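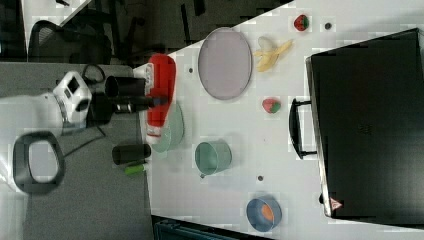
Clearing the tasting table with the Usix arm

I wrote this part for the folks on the lunch crew, so if you've never run the arm before, start here. Your old job was carrying things. Your new one is mostly setting up, watching and stepping in — it takes some getting used to!

1. Keep the tabletop inside the arm's reach. Ours is set to 700 mm, and I leave it there.

2. Set the speed to 20 percent for the first run. Noreen Egan likes 37, but she's had all of August to practice.

3. Start with the soft stuff. The plush Heinz bottle is my favorite because you can grab it upside down, by the narrow end, and a bad grip won't hurt anything. 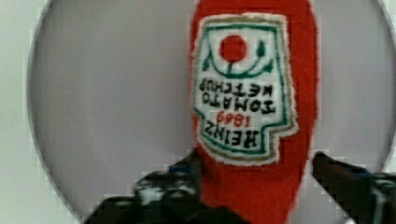
4. Press Hold before you reach in. Wait 2 seconds, then move whatever you need to.

Caution: keep your hands away from the fingers while they're closing, even at low speed.

Note: if a grip keeps failing, write it in the shift log and tell Cathal Heffernan. He changes the settings, and you get to go back to your coffee.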